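Kimo (robot learning)

Kimo is a method for training robot arms on tabletop pick and place, chess pieces mostly. Developed at Skomberg, first released in September. Policy is trained in simulation only - no real-world demos.

Training set is 1,389 simulated episodes, recorded at 60 steps each. Lighting and room layout get changed between episodes, piece positions too. Camera stays fixed whithin an episode.

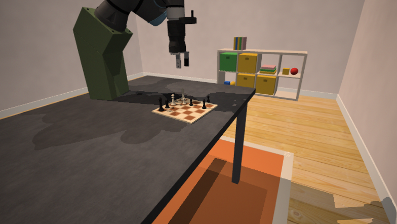
Simulated chess environment with the gripper open above the board.

Results were reported on the Bianchini split, 234 held-out layouts. Kimo beat the older Clondotix baseline on short pieces, lost on tall ones - the fingers tend to clip neighbors on the way down. A fix in version 2 raises the approach height. Slower, fewer knocked peices.

Transfer to a real arm not yet published.

See also: Domain randomization, Imitation learning, Grasp planning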